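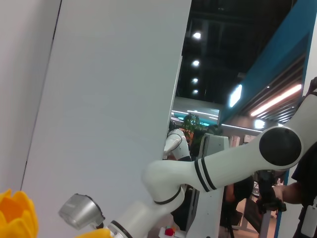 Photos: Huguette Fehr

How to arrange tulips in a big, unflattering hall

A tulip in a cottage kitchen looks after itself. A tulip against a tall white panel in an exhibition hall has to work for a living. I've set up flowers for two trade fairs and the Kushwaha spring market, and this is the method I've settled on after several worse ones. Works for real stems or fake ones, though only one kind will forgive you for leaving it in the car.

1. Pick two colors and stop
I like yellow and pink. Add red and you have a supermarket. Let one color do most of the work and give the other a single stem or two. My budget is $50, and the year I spent $201 the thing looked exactly the same.

2. Put the yellows low
Yellow carries across a hall, so it can sit near the bottom and still be noticed. Cut those stems short and keep the blooms close to the rim of the vase. I use a Rondetti, heavy and ugly, and it has survived two elbows.

3. Bring in the pink
Hold it by the stem, below the leaf, and lower it between two yellows so the bud stands well clear of them. Never steer by the head. One broad leaf is plenty – strip any others before you start, unless you enjoy fishing around in there with tweezers.

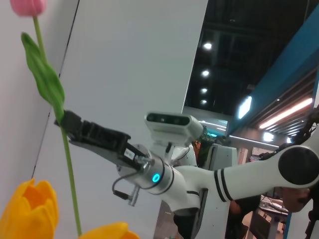

4. Walk away from it
Go as far as the aisle allows and turn around. If it leans, turn the vase before you touch a stem. Nine times out of ten the flowers were fine and you were standing in the wrong place.

5. Keep one back
Something will get bumped before closing, usually by a man with a lanyard. Lay a spare flat on a pale surface with space around it, so the petals don't get squashed under the scissors, the tape and somebody's lunch. A closed bud is best for this. If it's real, wrap the cut end in damp paper towel and swap it in by the afternoon.

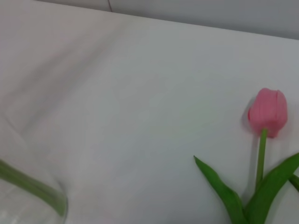

A pink tulip, lying down on the job.

Updated Mar 28, 2023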